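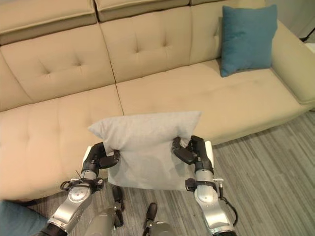 Gray pillow, both hands, beige sofa. Today's subject is the rulebook.

1/ We have written rules for letting a robot tidy a living room. They started as one page. They are now long enough that Blažena Danko put in a table of contents, and I have stopped arguing.

2/ Rule one: soft things first. Pillows before cups, always. A dropped pillow costs you a pickup. A dropped cup costs you a form, and I wrote the form, so I know how bad it is.

3/ Rule four is the two-hand rule. Anything wider than the palm gets a hand on each side. Florencio Moya wanted an exception for "small decorative cushions." We spent a whole afternoon defining decorative. There is no exception.

4/ Rule six covers grip force. You set the limit for the softest thing in the room and leave it there. Yes, the pillow will look strangled at the corners. Pillows forgive. Upholstery seams do not, and the Darilgate sofa people charge by the seam.

5/ Rule nine: people stay off the carpet while the arms are live. This includes people who "just want to fix the blanket." It includes me. I have been written up under rule nine, which I also wrote.

6/ Log every grasp, good or bad. We're at 2,200 entries since September and 89 of them are marked "dropped." Viera Slanina reads all the drops and skips the rest, and I've come around to her method.

7/ Someone always asks who decides where the pillow goes. Rule eleven: the owner of the room does, in writing, before power-on. Kazimír Hrubý's first draft said "somewhere tasteful." Try putting a pass/fail on that.

8/ Still open: how long can it hold a pillow over the seat before we call it a stall? Moya says longer than I do - he has more patience and a better chair. Vote is at 4 pm. Bring your own copy of the rules, the printer is not covered by them.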